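To: Tromik Building Residents List
From: Jidisholm Property Office
Subject: Re: Storage of bicycles and strollers in the ground floor hall

Dear residents,

The office has received nine messages on the notice sent in April. The rule stands as written: the hall must be kept clear from the front door to the stairs at all times. Items left there after 8 p.m. on Friday will be moved to the basement store, where the owner may collect them on request.

Households with small children may apply for one of the 2 lockable bays beside the elevator. Applications should state the apartment number and the size of the stroller.
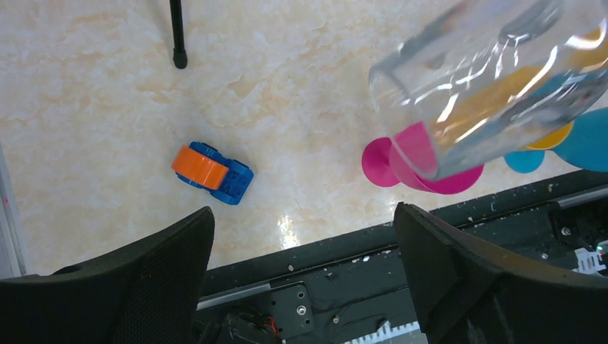
A reply from Apartment 194 asks that the bays be given out by need, as families on the upper floors cannot carry a stroller up when the elevator is out of service. The office accepts this point and will rank applications by floor.

The message below is included for reference.

Regards,
Jidisholm Property Office

> From: Dixit Fire Safety
> The hall was inspected at your request. Bicycles were
> chained to the stair rail on both sides. Please have
> them removed and confirm to us in writing.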